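Flilton Parts Sorting Set

Welcome, and thanks for downloading! Flilton is a collection of 882 pictures of small electrical parts being sorted into bins, released by the Tromura bench group on April 11, 2021. We love these parts, and we hope the set is useful to anyone who works on sorting, kitting or bench layout.

What you get

parts/ has 822 pictures with a sorting label for each one
extras/ has the remaining pictures, unlabeled, mostly odd angles we liked too much to throw out
labels.csv has one row per picture: file, bin, part type, notes

Part types are solenoid, round board, and other. Please read the notes column before you filter on "other", it's a mixed bag (and a fun one).

Getting started

Unpack the archive next to the Rizk viewer and open labels.csv. Up to 80 pictures load per page. If thumbnails come up blank, delete the cache folder and reload. 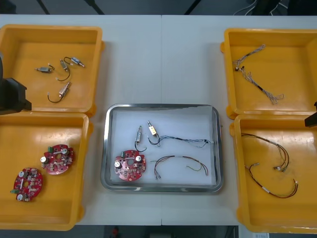
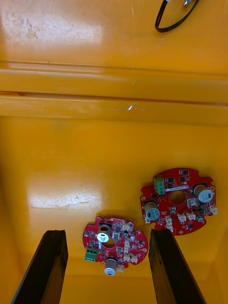 Labels go by part type first and bin second, so a part keeps its type wherever it gets put down. Wires count as part of the solenoid they belong to, even when they trail a long way off like the black ones in the upper-left bin of the first picture. For the round red boards we also note which way the green terminal faces, and that column is called turn. Shiny patches on the yellow plastic get no label at all. Found a mistake? Send us the row number through the Dravis tracker, we really do read every report!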